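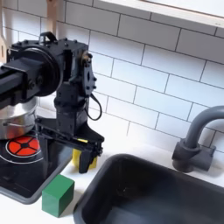
When I put in for money to get a small arm last winter, I spent weeks on the arm itself and maybe ten minutes on what it was going to work on. Big mistake, and it's the reason I'm reviewing a play kitchen on a page that is mostly about motors and grippers! The kitchen is the Sivby, the one with the subway-tile backsplash, and we've had it on the bench since February. The stovetop is glossy black with a red burner graphic, the sink is a deep charcoal tub, and there's enough white counter between them to leave a green cube sitting there while the gripper is busy with the soft-looking yellow block. That strip of counter sold me, to be honest. The other kitchen I tried, a Datel, pushed the stove right up against the sink and left me nowhere to put anything down.

So, money. My budget for everything that wasn't the arm was $400, and the Sivby took $100 of it. I'd penciled in far more, as I was all set to have a countertop built by a shop (Urnov, who do nice work, quoted me $1000 and I closed the email pretty fast). For the price of a decent dinner out you get a stove, a sink and a faucet at a scale a small arm can reach, and if you wreck it you buy another one. I'd put two in the plan from the start. I didn't, and getting a second one approved later was a whole separate round of forms.

What I like: the sink has a rounded rim, so a slightly low approach tends to slide instead of catching. The tiles are handy too, with those gray grout lines to eyeball against when I'm setting things up. Assembly took me an evening with one screwdriver.

What I don't like: that black stovetop is shiny, and so is the metal pot I keep on it, and between them they throw glare all over the place if you have an overhead light. I ended up buying a cheap diffuser, $40 I hadn't planned on. The faucet is also taller than I pictured from the listing. It curves up and over, and you have to keep it in mind for any move toward the back of the sink (ask me how many times I've straightened ours). And the whole kitchen is light, so it walks across the table when something leans on it. Clamps! Put clamps on your list.

Blocks and sponges came from Alipour, in a mixed bag. The wooden cubes are fine, nicely rounded edges. The soft pieces are easier to grip but they pick up lint, so get spares.

Would I buy the Sivby again? Yep, and I have, the second one is still in its box under my desk. Four stars, with the missing one for the glare.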